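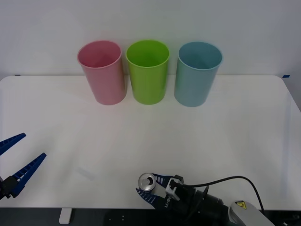
Usside Residents Board > Council and Rates > Waste levy up again, anyone objecting?

fencelinedrew
Rates notice came this morning. General rate is much the same as last year but the waste levy has gone up $40 and there's a new line called "service adjustment" with no explanation. Total for us is $3,054. Is everyone in Usside getting the adjustment or only the streets on the new bin run?

mulgabill_6
Everyone on the Esberg side got it. It's in the budget papers if you can be bothered finding them. The old collection contract ran out in June and Gunnlaugsson won the new one at a higher price.
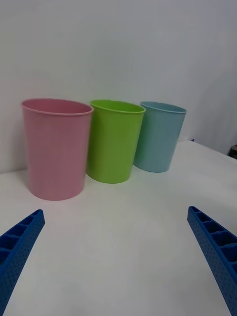
The adjustment covers the gap between the old price and the new one for this year. Next year they roll it into the levy and the separate line goes away. Your bill doesn't go down though.

tidewrack
So we pay more and get the green bin fortnightly instead of weekly. I rang council and was told the change was "cost neutral". I asked for that in writing and I'm still waiting.

fencelinedrew
Fortnightly? Ours is still weekly.

tidewrack
You'll be in the second stage. Fakgate Road and everything south of it changed over first. Check the calendar on the back of the notice.

paddock_kez
I'll be the unpopular one. The levy hadn't moved in 6 years and tip fees have. If they'd put it up a bit each year there'd be no thread. I'd sooner pay the $40 than have the transfer station shut on weekends, which was the other option they put out for comment.

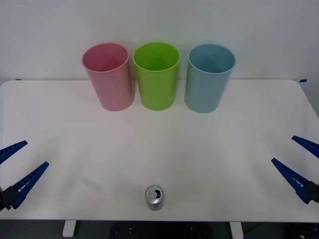 Cups, pink, green and blue.

mulgabill_6
Disagree with that, Kez. The transfer station was never really going to shut. They float that every time they want the levy up. And the comment period was over the school holidays, so of course hardly anybody put in a submission.

paddock_kez
It was open for a month and it was in the newsletter. I put one in. Took ten minutes.

tidewrack
Newsletter doesn't get delivered past the bridge. Hasn't for years.

fencelinedrew
Back to the question, can you object to a single line on the notice or does it have to be the valuation?

mulgabill_6
Valuation objections are a separate form and a separate process. For a charge you write to the rates office and ask for a review. Quote your assessment number and say which line you're disputing. Pay the first instalment in the meantime, otherwise they add interest while you wait.

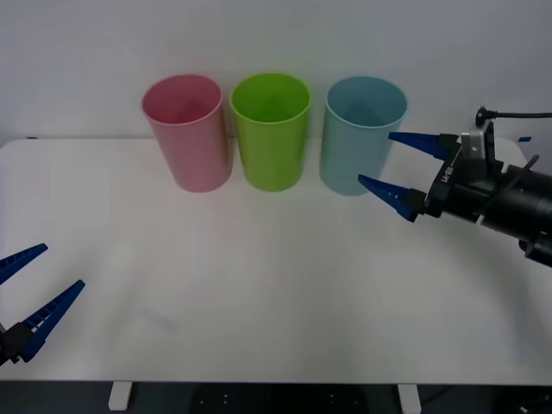 Keep a copy of the letter and the receipt as well. Last time I did this they had no record of it and I had to take my copy in to the counter.

gravelpit
There's a petition at the newsagent too. 200 signatures and it gets tabled at the next meeting. Doesn't mean they have to do anything about it.

paddock_kez
Won't be signing, but fair enough. If they table it I hope someone asks what we get if Gunnlaugsson misses a pickup. Ours was missed twice last month.

fencelinedrew
Thanks all. Will pay the first instalment and send the letter. Will post here when I get a reply.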